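Bovo：手持夹爪示教数据的对齐、标定与回放工具

版本 2　更新于 3/29/21

Bovo 是 Vokinitz 项目里负责“把人手的动作变成机器人能学的轨迹”的那一层软件。输入是手持夹爪采到的原始流：头部相机、左右两路夹爪相机、标记板位姿、手指开合量。输出是时间轴统一、坐标系统一、可以直接喂给策略训练的片段。随代码一起放出来的还有一份桌面织物数据，叫 Meren，内容全是在浅色木桌上摆弄条纹织物：展平、对折、挪位、叠放。

我们太喜欢这一版了！第一版的时候，光是让三路视频对上就要手工调半天，现在一条命令跑完，喝口水回来就能看回放。

目录

为什么做这个
安装
五分钟上手
数据长什么样
时间对齐
位姿与坐标系
手指开合量
切段与标注
回放与轨迹检查
接到规划器
训练时的一些建议
已知问题
采集画面
参与进来
许可与引用

为什么做这个

布料是个很迷人的题目。刚体抓起来以后，末端在哪里，物体就在哪里；布料抓起来以后，手里只管得住一个角，剩下的部分自己垂、自己卷、自己皱。想靠手写状态机去覆盖这些情况，写着写着就会发现分支比动作还多。示教数据在这里特别划算，人的手对布料有很好的直觉，我们只要把这份直觉完整地录下来。

“完整”两个字是麻烦的来源。头部相机看得到整张桌子，却常常被手背和夹爪挡住关键的接触点；夹爪相机离接触点极近，可是不知道自己在桌子的哪一头。两边要合在一起看才有意思，而合在一起的前提，是它们说的是同一个时刻、同一个坐标系。Bovo 做的就是这件事。

顺便说一下名字的分工，免得看代码时糊涂。Vokinitz 是整个项目；Bovo 是这个仓库；Meren 是数据；Lamont 是下游的轨迹规划器，在另一个仓库里，Bovo 只带了一个导出到 Lamont 的转换器。

安装

需要 Python 和一个能解码 H.264 的 ffmpeg。我们平时在 Ubuntu 上开发，别的发行版欢迎来报平安。

git clone 之后进到目录里：

pip install -e .
bovo doctor

bovo doctor 会检查解码器、显卡驱动和磁盘写权限，缺什么会直接说缺什么。如果只想读数据、不打算跑标定，可以装精简依赖：

pip install -e .[read]

精简版没有优化器那一整套东西，装起来快很多，在笔记本上写 dataloader 足够了。

五分钟上手

bovo fetch meren-sample
bovo align meren-sample --out work
bovo pose work
bovo view work

样例包 425 MB，下载完以后四条命令依次跑下去，最后一条会打开浏览器里的回放页面。左边是头部视角，右边上下两格是两只夹爪的视角，底下是时间轴。拖动时间轴，三个画面会一起动。第一次看到三路画面咬得死死的往前走，真的很爽！

想跳过对齐直接看成品，把 meren-sample 换成 meren-aligned 就行，这个包里的时间和位姿都已经处理好。

数据长什么样

Meren 一共 3763 个片段，每个片段是一段连贯的操作，从手进入工作区开始，到手离开或者动作告一段落为止。片段之间互相独立，可以随意打乱。

一个片段对应一个文件夹，里面有这些文件：

head.mp4　头部视角
left.mp4　左夹爪视角
right.mp4　右夹爪视角
pose.parquet　两只夹爪的六自由度位姿
width.parquet　两只夹爪的手指开合量
clock.json　各路时钟的偏移与漂移
meta.json　片段的说明、动作标签、质量标记

位姿流的频率是 90 Hz，视频频率比它低，各路之间也不要求相同。我们没有把视频插值到位姿的频率，插出来的画面是假的，学进去不好。反过来，取某一帧画面时刻的位姿，用的是两侧采样的插值，平移走线性，旋转走球面线性，这部分放心用。

meta.json 里的动作标签是一小串受控词：spread、fold、shift、stack、adjust、idle。idle 别急着扔。人手停下来的那一小会儿，往往是在看布的边有没有对齐，策略学会“先停一下再下手”，比一路冲过去稳当。

划分文件在 splits 目录下。我们按采集批次划分训练集和测试集，同一批次不会两边都出现。随机划分当然更好看，分数也会漂亮很多，可是同一块布以几乎一样的姿态同时出现在两边，测出来的是记忆力。

时间对齐

这是 Bovo 里代码最多、也是我们最得意的部分。

每一路设备都有自己的时钟，开机时间不同，走得也不一样快。我们把每一路时钟建模成一个偏移加一个缓慢变化的漂移，然后分两步求解。

第一步是粗对齐。从视频里算出相机自身的运动强度，从位姿流里算出夹爪的角速度，两条曲线做互相关，找最高峰。夹爪相机跟夹爪是固定在一起的，夹爪一晃，画面就跟着晃，所以峰值通常又尖又高。头部相机跟夹爪没有刚性连接，改用画面里标记板的像素速度去对。

第二步是细对齐。在粗对齐的结果附近，把偏移和漂移一起放进最小二乘里，残差是标记板的重投影误差。迭代到收敛以后写进 clock.json，同时写入一个 confidence 字段。

有几种情况粗对齐会找错峰：

动作是很规律的来回抚平，曲线近似周期，旁边的峰也很高；
整段几乎不动，曲线里全是噪声；
画面过暗，特征点太少。

遇到这些情况 confidence 会掉得很明显，bovo align 默认跳过低置信的片段并写日志。想强行保留，加上 --keep-low，然后自己去回放页面看一眼。录制开头快速晃两下夹爪，对粗对齐帮助非常大，强烈推荐养成习惯。

位姿与坐标系

夹爪上方装有带圆点的标记板，位姿由标记板解出来。原始位姿描述的是标记板自身，Bovo 会把它换算到指尖坐标系：原点在两指中间，x 轴沿着手指朝前，y 轴从右指朝向左指，z 轴由右手定则决定。

标记板到指尖的外参用 bovo calib 来求。做法是让指尖抵住桌面上一个固定的点，手腕朝各个方向转，指尖不动、标记板绕着它画球面，球心就是指尖。转的角度越丰富结果越好，只在一个平面里摆来摆去的话，有一个方向会完全不可观，程序会拒绝写结果并告诉你缺的是哪个方向。

世界坐标系放在桌面上，z 轴朝上。桌面平面由标定点拟合得到。这样做有个很实际的好处：z 接近零就是在碰桌子，写奖励也好，写过滤规则也好，一行代码搞定。

标记板会被遮挡，短时间丢失时我们用匀速模型补，补出来的采样在 pose.parquet 里 valid 列为 false。丢失时间超过上限的区间不补，直接留空。请务必看 valid 列！很多奇怪的训练曲线最后都查到这里。

手指开合量

width.parquet 里存的是两指垫之间的距离，单位是米，从夹爪视角的画面里估计。两根手指在夹爪画面里的位置相当稳定，都从下沿伸进来，所以用一个很小的网络就能做得很准，在 CPU 上跑也不吃力。

夹着很薄的织物时，画面上两个指垫几乎贴在一起，光看距离分不清“夹住一层布”和“空着合上”。我们另外给了一列 contact，取值是 open、closing、holding、unknown。判断时参考了前后一小段时间的画面，所以它是离线标签，不能拿来在线用。在线版本还在试，分支名叫 contact-causal，想玩的话直接切过去。

width 和 contact 偶尔会互相矛盾，例如 width 已经很小而 contact 还是 closing。这种矛盾我们故意留着没抹平，两列分别来自两个模型，交给使用者自己决定信哪一个。我们自己的做法是训练动作头时用 width，切段时用 contact。

切段与标注

bovo segment 会先按 contact 的变化切出候选边界，再用速度曲线的低谷微调。候选边界通常偏多，一次犹豫的抓取会被切成好几段，所以后面还有一个合并步骤，把间隔太短而且动作标签相同的邻居粘回去。

双手操作是个有趣的难点。一只手捏着角，另一只手在旁边等着，这算一段还是两段？我们的规定是：任何一只手处于 holding，整段就不断开；两只手都松开以后才允许切。规定简单，执行起来一致性很好，代价是有些片段偏长。

标注页面用 bovo label 打开，键盘操作，左右方向键逐帧走，空格打边界，字母键选标签。所有改动都是追加写，撤销多少步都可以。做这个页面的时候我们反复磨手感，按键响应调到舒服为止，一个下午标下来手不酸，欢迎来试！

回放与轨迹检查

bovo view 除了播放，还能把指尖轨迹叠到头部画面上。轨迹的颜色表示开合量，张开偏蓝，合上偏橙。轨迹和画面里的指尖如果对不上，大多是下面三件事之一：外参过期、时钟漂移没收敛、头部相机的畸变参数拿错了。

区分的办法很直接。静止时也偏，查外参；静止时准、一动就偏，查时钟；画面中间准、靠边偏，查畸变。页面右上角有个 residual 按钮，点开能看到每一帧的重投影误差，把鼠标放到尖峰上会自动跳到那一帧。

批量检查用命令行：

bovo check work --report report.html

报告按误差从大到小排，先看最前面几条通常就够了。

接到规划器

Lamont 吃的是带时间戳的双臂末端路点。转换命令是：

bovo export work --to lamont

转换时会做三件事：把指尖位姿变换到机械臂基座坐标系，按速度上限重新分配时间，把 width 映射到目标夹爪的行程。人手的加速度比多数机械臂大得多，重新分配时间以后轨迹会变慢，形状不变。

布料对速度是敏感的，甩一下和慢慢拖过去，落下来的样子差别很大。因此导出时会在日志里列出被放慢得最厉害的那些区间，请看一看它们是不是正好落在依赖惯性的动作上。Meren 里大多是贴着桌面的慢动作，受影响不大，换成抖床单那类任务就要小心了。

训练时的一些建议

动作用相对位姿。以当前帧的指尖坐标系为参考去表示未来的动作，换桌子、换高度都不容易垮。绝对位姿在同一张桌子上分数也不错，挪一下桌子就露馅。

夹爪视角不要做大幅度的随机裁剪。手指在画面里的位置本身就是有用的信号，裁掉以后网络得重新猜开合量。颜色抖动可以放开做，条纹织物的纹理太强，不抖的话网络容易把条纹方向当成捷径。

双手的动作一起预测。拆成左右两个独立的头也能训，可是回放时会看到两只手各忙各的，一只还没捏住，另一只已经开始拉了。

头部视角建议遮掉桌子以外的区域。地面上有线缆、支架和数字标记，对任务没有帮助，网络却很爱看。bovo mask 可以按桌面四角自动生成遮罩，头部在动也没关系，遮罩会逐帧跟着走。

已知问题

头部相机快速转动时标记板会有运动模糊，位姿在那几帧里抖动偏大。滤波可以压下去，代价是延迟，默认关闭。

织物的条纹又密又规则，基于特征匹配的光流在上面会错位，正好错一个条纹周期。对齐模块已经把织物区域的权重调低，你自己写的光流代码请留意。

木纹在指尖正下方的时候，夹爪视角的视差估计偶尔会跳。我们怀疑和长条状纹理的方向有关，还没查实，有思路的朋友快来！

bovo view 在某些浏览器里拖动时间轴后右夹爪画面会慢半拍，刷新页面即可恢复。

Windows 上路径过长会导致 fetch 解压失败，把目标目录放浅一点。

采集画面
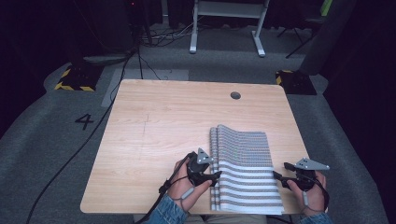 头部视角：左边的夹爪伸向叠好的条纹织物，夹着左侧的折边。

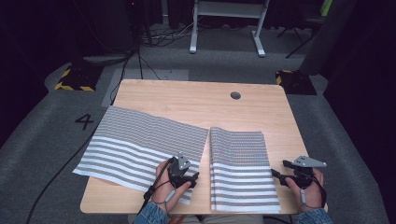
头部视角：桌上并排放着两块条纹织物，左边那块铺开，右边那块叠着。

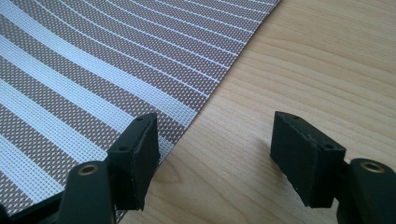 夹爪视角：两指张开，左指垫位于条纹编织物上方，右侧是裸露的桌面。
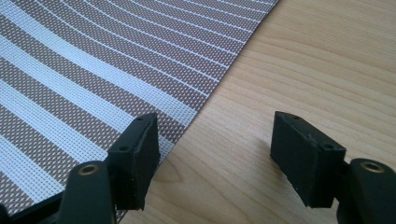

夹爪视角，两指同样张开，编织物的直边斜着伸向左指后面。

参与进来

我们最缺的是不同的织物和不同的桌面。格子的、纯色的、毛茸茸的、半透明的，统统欢迎，录法参照 docs/recording.txt，格式检查用 bovo validate，通过以后开一个 issue 附上下载地址就好。数据不用多，几段干净的录制就能帮我们发现不少隐藏的假设。

提代码之前请跑一遍 make test。时钟求解器的测试会用合成数据反复验证收敛，跑得慢一些，耐心等等。改动坐标系相关的代码时，麻烦在说明里写清楚左乘还是右乘，我们在这上面吃过的亏足够写一本书。

接下来想做的事情按兴趣排：在线版的 contact，布边关键点的自动标注，还有把 Lamont 执行时的真实轨迹回灌到 Bovo 的回放页面里，跟人手的轨迹并排看。最后这一项已经有个粗糙的原型，在 side-by-side 分支，跑起来会掉帧，但是已经能看出机械臂在哪里犹豫了，特别有意思。

许可与引用

代码采用 MIT 许可，Meren 数据采用 CC BY 4.0。引用时请写 Vokinitz 项目，并注明使用的 Bovo 版本号和划分文件名。如果重新做了时间对齐，也请把 clock.json 的生成参数附上，方便别人复现。

问题和建议发到仓库的 issue 区，附上 bovo doctor 的完整输出。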